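Clustden Community Help > Home and Hobbies > Walls and Surfaces

Patterned backdrop for a brick-building table – how do I stop the pattern winning?

Posted by Cúc Ngô

I have a tabletop play corner walled on three sides with apple wallpaper, over a pale marbled board. I loved the paper in the shop. Now I can't find a red brick without a short sit down first. Do I repaper, or change the board? The walls are 50 cm high and I have 88 cm of the roll left, so whatever I choose had better be cheap.

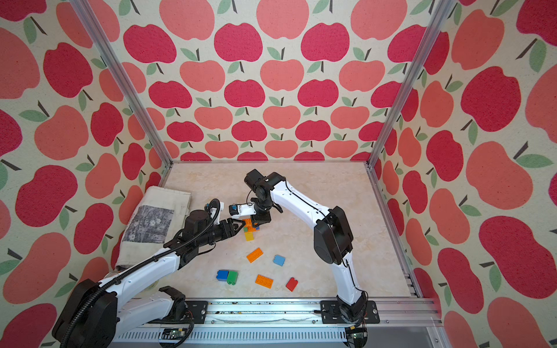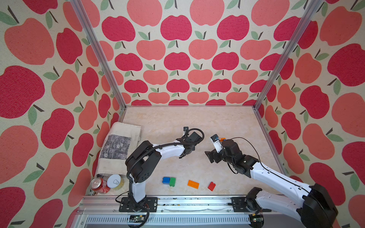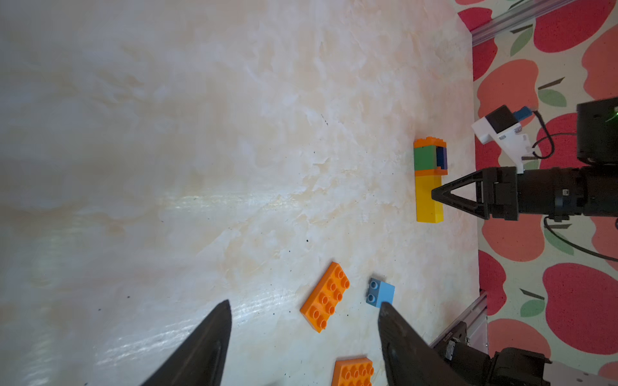

My other grievance is the board itself. I bought it because the label said it would hide crumbs, and it does hide them, right up until the light comes across it. Blue and green bricks show up well enough on it, but those tiny dark specks near the middle in the last photo are what I see every time I look down. I wipe with a dry cloth, and the specks mostly emigrate.

Ilídio Henriques

Leave the board alone. Pale is right for bricks, and a dark one shows every bit of dust you own. Use a damp cloth, wrung out well, and wipe towards one edge instead of round in circles. For the walls, cut plain card to fit the back one and hold it up with removable putty. If you miss the apples you can have them back by teatime. I did the same over some Urkov paper with sailing boats on it, and the boats have not been asked back.

Skunia

just repaper. apples are for kitchens

Acharya

Card on the back wall only, I'd say. The sides matter less when you're looking down at the board. And sort the reds into a tub before you start – it saves more time than any wallpaper will.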